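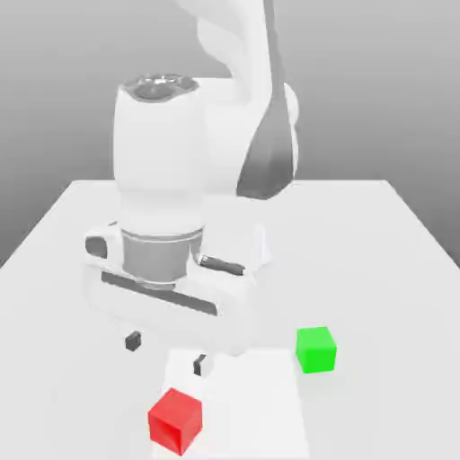
원룸 책상 상판을 흰색으로 할지 원목색으로 할지 한 달째 결정을 못 하고 있습니다. 지금 쓰는 건 자취 시작할 때 산 진한 갈색인데 먼지가 너무 잘 보여서 바꾸려고 합니다. 마음은 흰색 쪽으로 기울었습니다. 사진처럼 아무 무늬 없이 평평한 흰 상판에 작은 색깔 큐브 두 개 정도만 올라가 있는 느낌이 좋습니다. 후보는 Skellar 흰색 상판이랑 Umus 오크색입니다. 흰색은 누렇게 변한다는 말이 많아서 오래 쓰신 분들 의견이 궁금합니다. 하루에 여섯 시간 정도 앉아 있고 커피를 자주 마십니다.
작성자: 책상고민중

댓글 11

밤샘러
Skellar 흰색 4년째 쓰고 있습니다. 창가에 뒀더니 모니터 받침대 있던 자리만 하얗고 나머지는 약간 크림색이 됐습니다. 받침대를 안 치우면 모릅니다.

모과차
흰색 비추합니다. 연필 자국, 커피 자국, 청바지 물 빠진 것까지 다 보입니다. 저는 1년 쓰고 당근에 올렸습니다.

밤샘러
모과차 님 / 커피 자국은 바로 닦으면 안 남던데요. 청바지는 의자 얘기 아닌가요?

모과차
책상 앞쪽 모서리에 배가 닿잖아요. 남색 후드티 입고 작업하면 모서리가 파래집니다. 매직블럭으로 문지르면 지워지긴 하는데 그 부분만 광이 죽습니다.

서랍없는집
매직블럭은 무광 상판에 쓰면 안 됩니다. 미지근한 물에 주방세제 조금 풀어서 닦고 마른 수건으로 한 번 더 닦으세요. 저는 퇴근하고 저녁마다 합니다.

책상고민중
글쓴이입니다. 매일 닦을 자신은 없습니다. 창문은 책상 왼쪽에 있고 오후에 해가 꽤 듭니다. 오크색은 변색이 덜한가요?

Flutness
오크색도 변합니다. 색이 진해지는 쪽이라 눈에 덜 띌 뿐입니다. 저는 Umus 쓰는데 키보드 자리 그대로 남았습니다. 색보다 두께를 먼저 보세요. 모니터암 달 거면 얇은 상판은 휘어요. 제 방은 폭 120짜리 32mm로 했고 문제없습니다.

서랍없는집
두께는 동의하는데 32까지는 과합니다. 중간에 보강대 있는 프레임이면 20mm로도 충분합니다. 무거워서 이사할 때 고생해요.

Flutness
보강대 있으면 클램프 물릴 자리가 안 나오는 제품이 많습니다. 사기 전에 뒤쪽 여유를 재 보세요. 모니터암마다 다른데 제 건 40mm 필요했습니다.

모과차
그냥 밝은 회색은 어떤가요. Hattori에 연회색 상판 있습니다. 먼지도 덜 보이고 흰색이랑 분위기도 비슷합니다. 매장에서는 흰색으로 착각했습니다.

밤샘러
연회색은 노란 조명 밑에서 칙칙해 보입니다. 천장등이 주백색이면 괜찮고 전구색이면 말리고 싶네요. 샘플 조각 보내 주는 데가 있으니까 받아서 밤에 한 번, 낮에 한 번 보세요.

책상고민중
답변 감사합니다. 방 조명은 전구색입니다. 연회색은 일단 빼고 흰색이랑 오크색 샘플만 신청했습니다. 모니터암은 나중에 달 생각이라 두께는 프레임 구조 확인하고 정하겠습니다. 창가 쪽에는 블라인드를 달아 볼까 합니다.

서랍없는집
블라인드 달면 변색은 훨씬 느려집니다. 그리고 흰색으로 가시면 컵받침이랑 데스크매트는 같이 주문하세요. 매트는 폭 400짜리 작은 거 말고 팔꿈치까지 올라오는 걸로요.

모과차
매트로 다 덮을 거면 흰색 살 이유가 없지 않나요.

밤샘러
매트 옆으로 보이는 면적이 꽤 됩니다. 저는 매트도 흰색입니다.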